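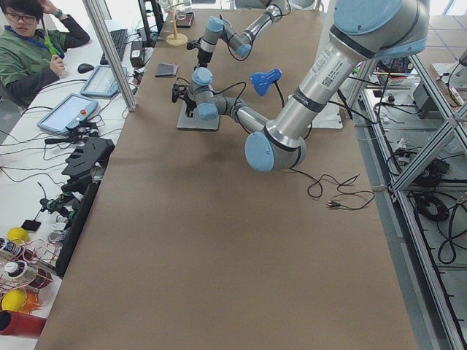
I have been trying to make a pair of pants that fit me since last fall, and in April I finally finished one. It took four patterns and most of a roll of paper. Store patterns come printed on tissue, and the tissue is fine if you plan to cut it once and sew it once. If you plan to change it, trace it onto something heavier. I use brown kraft paper. It takes pencil well and it lies flatter than tissue once it has been unrolled for a day. A long rectangular table covered in kraft paper like the one in the photo is the best setup I know of for this, because you can draw straight on the covering and have room for a full leg without turning a corner. My own kitchen table is too short, so I draw the front leg on it and the back leg on the floor.

The first pattern was a straight-leg one from the big drawer at Quezada, the fabric store on the hill. I picked the size by my waist. The envelope tells you to do that for pants, or to go by the hip, depending on which side of the envelope you read. The waist fit. The seat did not, and when I sat down the back waistband dropped far enough to be a problem in public. I wore them to paint the hallway and then cut them up for pockets.

For the second pattern I went up a size and took in the waist. This is what most advice says to do and it does work, up to a point. The trouble was the crotch curve. I had left it alone, as I didn't understand it, and the extra fabric went into folds under the seat. Nesrin Soylu looked at them and told me the folds were pointing at the place that was wrong. Nesrin sewed for a uniform company for years and reads wrinkles the way other people read a bus timetable. Folds that point up and out mean the fabric is being pulled from there. Folds that hang mean there is too much of it. Mine were hanging.

So the third one I drafted myself, from measurements. I would recommend doing this at least once even if you go back to bought patterns afterward. You need waist, hip, thigh, knee, the outside length, the inside length and the crotch depth. Crotch depth is measured sitting on a hard chair, from the waist down the side to the seat. Tie a piece of elastic around your waist first and leave it there for everything. I skipped the elastic the first time, and my waist moved by an inch between the front measurement and the back.

Have someone else do the measuring if you can. Jacobus did mine. He wrote the numbers on the back of a gas bill and his sevens look like ones, so we did the thigh twice. My thigh is 23 inches, in case anyone wants to compare.

The draft itself is a rectangle with pieces taken off it. You draw a line for the waist, a line for the hip and a line for the crotch depth, all square to one long edge. Then you extend the crotch line outward, a little for the front and a lot more for the back, and join the end of it to the center line with a curve. I used the edge of a dinner plate for the front curve, and it was close enough. For the back I bought a proper hip curve, a Dinside one with the numbers on both sides. The plate was too round.

Some things I got wrong on the draft, in the order I found them:

I drew the grain line parallel to the side seam. It should run down the middle of the leg, square to the hip line. The left leg of the test pair twisted toward the inside like a sock.

I forgot that front and back inseams have to match in length. The back can be slightly shorter if you stretch it while sewing, and the books describe this as if everyone does it. I made them the same and had no trouble.

I added the seam allowance before I had finished making changes. Every change after that meant changing two lines. Now I leave it off until the end and add it with a different color pencil.

The test pair was made from an old bedsheet. A sheet is thinner than pants fabric and it will flatter you a little. If you are going to sew the real pair in twill or denim, test it in something with the same weight. Khrystyna Hrytsenko buys worn-out curtains at thrift stores for this and I have started doing the same. The last ones I bought were mustard yellow with a lining, and the lining was useful too.

The fourth pattern was the third one with the back crotch line made longer, the back waist raised half an inch and the side seam moved forward at the hip. Those three changes fixed nearly everything. There is still a small fold at the left knee. I stand with more weight on that leg, and I am leaving the fold alone.

I sewed the final pair in a dark green cotton twill. The machine is an Etden that belonged to my aunt, and it goes through four layers of twill if you turn the wheel by hand over the thick part where the belt loops cross the waistband. The zipper is a plain metal one. I put it in three times. I can't offer any advice on zippers except to baste them first and to stop for the night if you have already unpicked it once after dinner.

I keep the finished pattern rolled up now. Folding puts a crease right through the knee, and when you trace over a crease the line jumps. I write the date, my measurements and the fabric on every piece, along with which version it is. There was an evening when I had two back legs out and could not tell which had the fix in it, and I had to measure both against the green pair to find out.

Next I want to try the same draft with a wider leg and a pleat. From what I have read, you slash the front down the grain line, spread it at the waist and leave it alone at the hem. I have enough paper left for one front. The back should not need to change, so I will trace it as it is and see what happens when I put the two together.

If anyone has a good way to mark pleats on dark fabric, please leave a comment. Chalk brushes off before I get to the machine, and the wax kind left a line on the green twill that is still there after two washes.

Print this post | E-mail this post

Home | About | Sewing | House | Garden | Archive | Contact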